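Setting Up Your Boter Net for Indoor Volleyball
March
By Rocío Villalba

Welcome to the second part of the guide! By now your two uprights should be standing in their floor sleeves with the locking collars turned snug.

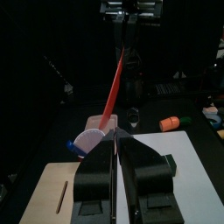

Take your time with this section the first time through. Most crews need 30 minutes for it, and after a few evenings you'll be chatting the whole way and hardly looking at the page.

1. Unroll the net along the center line with the Boter label facing up and the crank post on your right. If it has twisted in the bag (mine loves to do this), walk it out from one end before you hook anything.

2. Slip the loop of the top cable over the hook on the plain post, then carry the other end across to the crank post and feed it over the pulley.

3. Turn the crank slowly until the cable lifts off the floor and the net hangs free. Stop there for now.

4. Set the height with the pin holes on each post. For our Tuesday youth group we use hole 7, and the adults have their own marks in blue tape.

5. Tie the side cords loosely, bottom ones first, and go back to tighten them once all of them are on.

6. Crank again until the top of the net runs level, then measure at the middle as well as over both sidelines.

NOTE: A new net stretches a little in its first weeks, so please check the middle again after warm-ups.

CAUTION: Keep fingers, hair and hoodie strings away from the pulley while someone is cranking. Never stand in line with a tight cable, and never force the handle once it stops turning easily.

7. Wrap the Landry pads around both posts, seams facing away from the court, and press the straps down all the way to the floor.

If the crank slips, let the cable down completely and see the section on worn ratchets. Replacement handles are Workitz part 520.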